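I only went to the open day at Gunport because my sister-in-law had a spare ticket and there was a free lunch. The lunch was a cheese roll. I'm still a little sore about the roll.

Anyway, I was visitor 339, it said so on my sticker, and they sent us up to the second floor to see Neneo. I'd expected one of those shiny white things with a face, the kind that waves at kids! Neneo turned out to be arms in a black tent with a play kitchen, and I liked it right away, which surprised me, because I don't take to things quickly (ask either of my husbands).

"Is it going to cook?" I asked the young man from Bouzid, who had a lanyard and a terrible cold.

"It's going to tidy," he said. "Eventually."
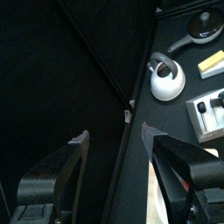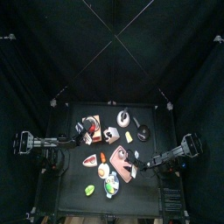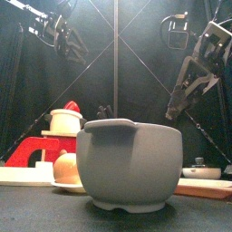
I must have stood there for 46 minutes. The rest of my group went off to see the Iramer machine, the one that folds boxes, and I said I'd catch up, and I didn't. I kept thinking about my mother's kitchen the week we had to clear it out, how I'd pick up a lid and put it down again and pick it up again, and my brother would yell from the hall, was I done yet?

"Does it get bored?" I said.

The young man blew his nose and thought about it, which I appreciated. "No," he said. "I do, though."

"You should put some honey in hot water," I told him. "For the cold."

He wrote that down, he really did, on the back of a visitor form. Then he asked if I wanted to stay for the afternoon run, and I looked at the clock and at my sticker and said was there any chance of another roll.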